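February 2024
Posted by Frauke Ehlers

Kitchen counter sim, distractor runs

Reran the grasp policy overnight with extra objects on the counter. Target is the red cylinder, start pose randomised, 40 episodes per seed. Joscha fixed the friction value in January, so older numbers don't compare.

Training set is now 1185 demos. Success went up by 11 points with the spoon and spatula left in. Most failures are still the left finger coming down first when the cylinder lies at an angle.

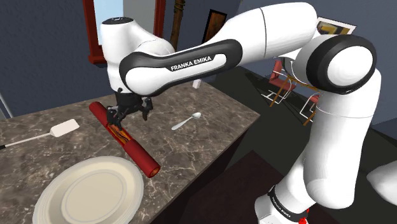
To do

- Log finger height at closing
- Try 30 episodes with the plate moved back
- Ask Arne about the Kesov render settings

Comments

Torben Brinkmann: Same wrist offset as last week?

Frauke Ehlers: Yes, unchanged.

Zinash Endale: Can you send me the failed seeds - only the angled ones.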